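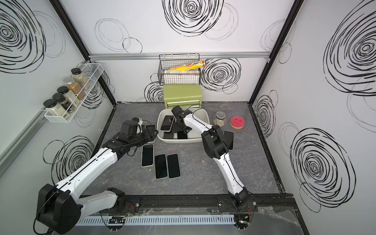 *Old phones on the table and in the white tub.*

## How to sort old phones for recycling

1. Clear one side of the table. Lay every phone flat, with the screen up, so you can look for cracks.
2. Try to switch on each phone. If it does not start, charge it for 13 minutes and try one more time.
3. Copy your photos, sign out of your accounts and do the factory reset.
4. Take out the SIM card and the memory card.
5. Put the finished phones into a plastic tub, in one layer if possible.

A swollen phone must not go in the tub. Please bring it separately to the Dokon counter, they accept up to 6 per visit.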